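Zerkuline to hold desk-clearing week at Vototthorpe offices 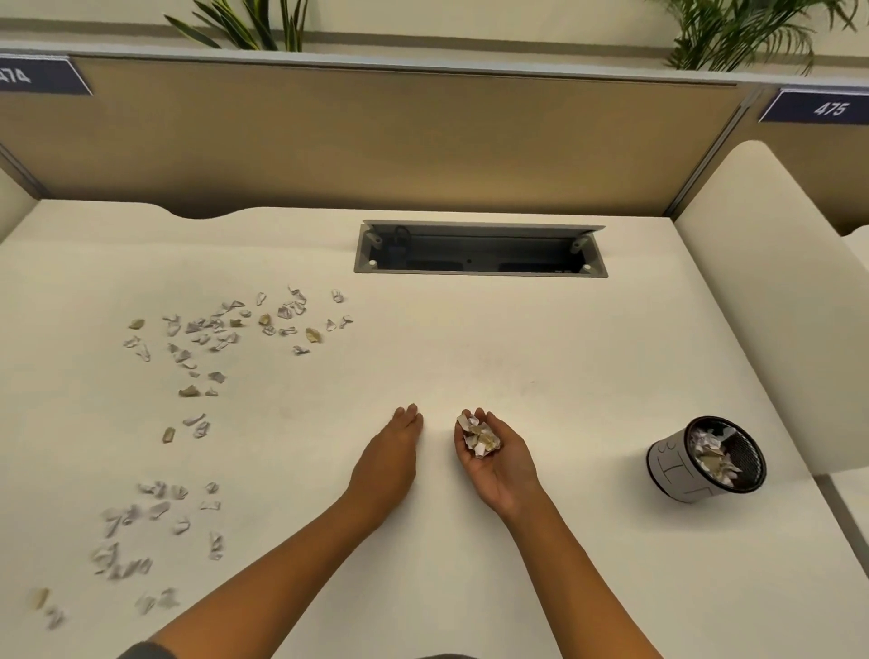 Press notices, Issue 14, page 3

By the Zerkuline press office
25 November 2023
Shares: 12 | Comments: 0

Office services firm Zerkuline will run a desk-clearing week at its Vototthorpe offices, covering 400 desks on two floors. Staff will be given time at the end of each day to clear their own desktops before the evening cleaning round starts.

The week follows a trial in September at the firm's smaller Clomimgate site, where 300 people took part. Most of what came off the desks there was paper: torn notes, old labels and small scraps, many no bigger than a fingertip. Small pieces take longer to pick up than whole sheets, and they collect near cable openings and along the back edge of the desk, where there is often a gap next to the partition.

Staff are asked to gather scraps by hand into a small heap and carry them to the paper bin at the end of the row. Scraps should not be brushed towards the cable tray. Anyone who finds paper inside a tray should leave it and tell the building desk, as the trays contain power sockets. Lids should be closed before desks are wiped.

Marks and smudges on white desktops can be cleaned with a damp cloth once the paper is gone. Cloths will be left at both kitchen points.

Paper bins are being supplied by Wysocka, which already collects from the Clomimgate site. Confidential papers must still go in the locked cabinets and should not be torn up at the desk.

Zerkuline has set aside £2,000 for bins, cloths and printed notices. The same arrangements will be offered to other tenants in the Vototthorpe building if there is enough interest.

Tenants who want to join should contact the building desk on extension 3507.

0 comments

This site uses cookies. By continuing to browse you agree to their use.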